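Small maintenance of the arm, part two

October 17, 2018 by Yimyam
2 min read

In August I wrote that the arm needs almost no care. I must correct this now. The arm itself is fine, but everything which is attached to it needs my attention, and most of all the cable.

The gripper came from Drallance, a small shop which sells used parts. It has its own thin cable, and this cable does not go inside the arm. It runs outside on the forearm and over the wrist to the gripper. When the wrist turns a little, all is good. When it turns far, the cable becomes tight and pulls on the plug. For a long time I did not notice this. I only saw that the gripper sometimes did not answer, and I was searching for the mistake in my program. I lost many evenings with it.

The counter in my log was 2,798 closings when the first error came, and 2,974 when I finally pulled the plug out and looked at it with a lamp. One pin was a bit bent. I made it straight with a sewing needle, very slowly, with the power off.

What I do now before each session

First I put the arm in a position where the gripper hangs over the table with free space under it. I open the fingers and switch to hold. Then I follow the cable with my hand from the forearm to the plug. It should lie with a soft bow at the wrist. If I can not put a finger under it there, it is too tight and I give more length from behind.

Next I turn only the last joint, at the slowest speed, to one side and then to the other side. I keep my hand on the stop button. I watch the cable and not the fingers. This is the hard part for me, the eyes always want to go to the fingers.

After this I check the camera. It stands on a pole which is clamped to the edge of the table, so every push against the table moves it. I have a pencil mark for the clamp. I also test the small knob on the pole, because it becomes loose with time. Last week the picture was lower than before and I made the whole calibration again, 53 positions, before I understood that only the knob was loose. Please check the knob first!

The fingers I clean with a dry cloth. I tried alcohol one time and the surface felt more slippery afterwards, but maybe this was my imagination.

The computer on the table

Some readers from Irnthorpe asked me which computer I use. The small netbook is called Lima. It is old and slow, but for reading the log it is enough. During the cable check I leave the screen dark. I know it is not a good habit to have a laptop under the gripper, and for real movements it must go away from the table. With the arm on hold I accept it, and I keep the height limit active in the controller so the fingers can not come down to the keyboard.

The position I use for the check is this one, with the fingers open and the cable lying over the wrist: 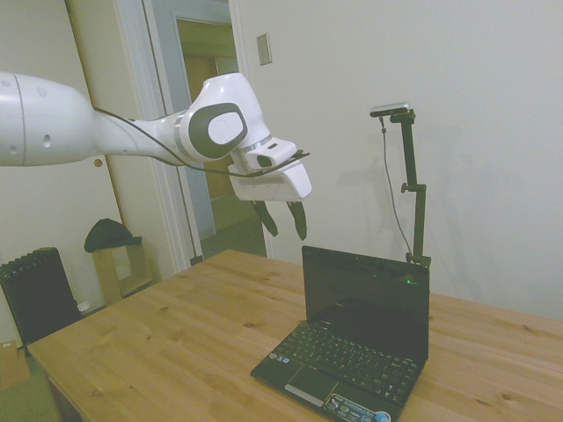 Still to do

I want to print a small clip for the forearm, so that the bow of the cable stays always at the same place. My first drawing was too narrow and the clip pressed the cable. The second one is not printed yet. If somebody has a good solution for a cable outside of the arm, without glue, please write it in the comments.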